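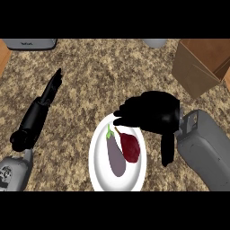
## Tips for teaching a kitchen robot by remote control

*1 February 2022*

These notes come from our work in Piltport with Ruranel, the program we use for practice in a simulated kitchen. You wear the gloves, you move your hands, and the robot hands copy you. The program saves each try, and later the robot learns from the saved tries.

**Before you start**

- Decide first which hand will do the task. Park the other one away from the plate, with the fingers closed, and leave it there. If it wanders, the robot will learn the wandering too.
- Say the task in one short sentence, for example "take the eggplant from the plate". Write the same sentence on every try in the list.
- Make 2 slow tries which you will delete. They are only for your shoulders.

**Going to the plate**

- Come from above. An oval plate has a raised rim, and a finger that comes in low will push the plate in place of the food.
- Stop for a moment over the food before you close the hand. I count to two in my head.
- Look where the thumb is. When two things lie side by side, the thumb easily comes down on the wrong one.
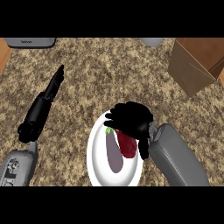 *Right hand over the plate, left hand parked.*

**Closing the hand**

- For an eggplant, take the thick part of the body. The green top is tempting to grab, but it gives a small and crooked grip.
- Close all fingers at one speed. Sudden closing looks strong in the gloves and bad in the recording.
- If the hand hides what you want to take, go up again and turn the wrist a little – do not guess.

**How many tries**

In September we saved 305 tries for the Closarcombe kitchen task and kept only 75 of them. It was painful, but the robot trained on the short list was calmer. Now I stop after 14 tries and rest my hands before the next group.

**Keeping the list clean**

- Delete a bad try at once, while you still remember why it was bad.
- A small correction in the middle of a try is good to keep. A long hesitation is not.
- Save under the name of the task and the hand, such as "Shiferaw-plate-right". The date alone says very little after one month.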